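3. 패딩 접기 비교: 소매를 먼저 접을 것인가

수납 관련 글에는 패딩의 소매를 안쪽으로 먼저 접으면 부피가 줄어든다는 설명이 자주 나온다. 우리 조는 이 설명을 그대로 믿기 어려웠다. 줄었다는 부피를 어떻게 쟀는지 밝힌 글을 찾지 못했기 때문이다. 그래서 6월에 기숙사 방에서 직접 접어 보았다.

방법은 단순하다. 같은 패딩을 침대 위에 펼쳐 놓고 (가) 소매를 몸판 위로 넘긴 뒤 접기, (나) 소매를 건드리지 않고 밑단부터 말기를 번갈아 했다. 각각 16회씩 반복했고, 끝난 뒤에는 Dendari 수납함에 넣어 뚜껑이 닫히는지 확인했다. 높이는 위에 200쪽짜리 공책을 얹은 상태에서 자로 쟀다.

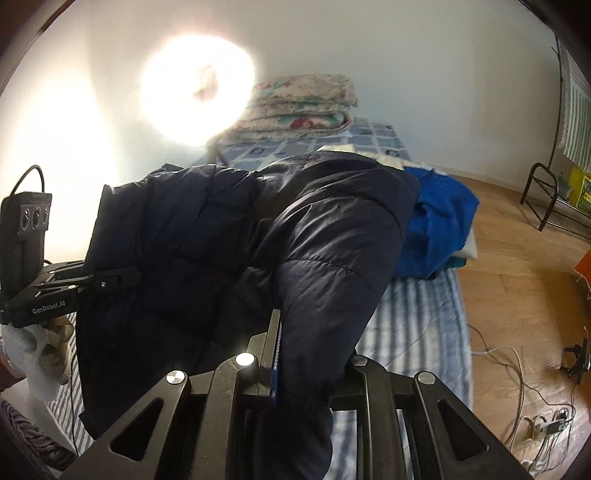 그림 3. 침대 위에 펼친 남색 계열 패딩과 소매 부분

결과는 기대만큼 뚜렷하지 않았다. (가)가 평균 3mm 낮게 나왔으나 같은 방법 안에서도 그보다 큰 차이가 여러 번 났다. 누가 접었는지, 손으로 얼마나 눌렀는지가 순서보다 더 크게 작용했을 가능성이 있다. 이 정도 차이로 (가)가 낫다고 쓰는 것은 무리라고 본다.

침대 폭도 문제였다. 좁은 침대에서는 몸판과 양 소매를 한꺼번에 평평하게 펴기 어려웠고, 소매를 다시 정리하는 동안 이미 접은 쪽이 부풀어 올랐다. 바닥이나 넓은 탁자에서 했다면 값이 달라졌을 것이다. 참고한 Clamov 정리 안내문에는 80%까지 줄일 수 있다고 적혀 있지만, 어떤 옷을 기준으로 했는지는 나오지 않는다. 우리 측정값은 그 수치 근처에도 가지 못했다.

한계도 적어 둔다. 패딩은 한 벌뿐이었고 충전재 종류를 확인하지 않았다. 누르는 힘 역시 통제하지 못했다. 후속 측정에서는 접는 사람을 한 명으로 고정하고, 접은 직후와 한 시간 뒤의 높이를 따로 기록할 예정이다.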